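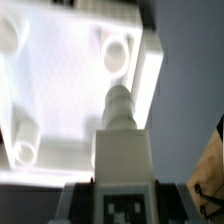 What will my kid work on at Tiltcombe Robotics Club?

Mostly one task at a time, and we stay with it far longer than you might expect! This term it's lining up a part with a hole, which sounds like nothing until you try to teach it to a robot arm. The gripper holds a white block with a stepped post on top, and the post has to find its way toward a round hole with a thick collar on the big white panel. The black-and-white square on the block is a tracking tag, and the students write the code that reads it.

Does my child need to know how to code?

Not at all. We start everybody on Pudo, our little practice program, and most kids are changing numbers and grinning by the second week. If yours already codes, wonderful, we'll find something harder.

When do you meet?

Wednesday after school, in the room behind the library. Please send a snack (a real one, they get hungry).

What does it cost?

It's $80 for the term, and that covers everything, including the club shirt. If that's a stretch, just write to Lungile Magagula, who runs the club, and we'll sort it out quietly between us.

How many students do you take?

We have 20 places. There's a waiting list, but families move and schedules change, so do put your name down anyway.

Is there a competition?

Yes, the Liapis Cup in November! Going is optional, and plenty of our kids would sooner stay home and tinker, but parents are very welcome to come along and cheer.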